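Section 3: Covering your worktable

A good cover makes any bench a joy to use, and the Vurkum kit goes on in one evening!

1. Clear the table and wipe it down. Let it dry fully.

2. Unroll the cover and leave it flat overnight (the curl comes out beautifully by morning).

3. Line up the long edge first, with an overhang of almost 3 inches. 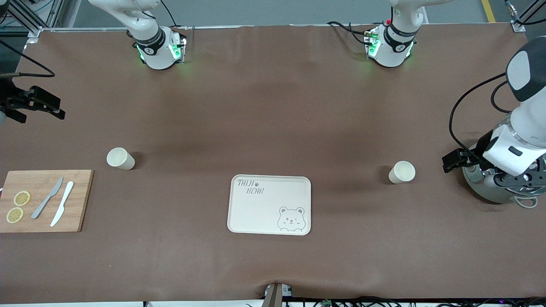
4. Smooth from the middle outward with a soft cloth. Go slowly, it's worth it.

5. Fit the corner clamps finger-tight, check the overhang again, then tighten.

Note: Tables longer than 265 cm need the Fenex extension strip.

Caution: Don't use a heat gun on the cover. Keep knives pointed away from your free hand when trimming.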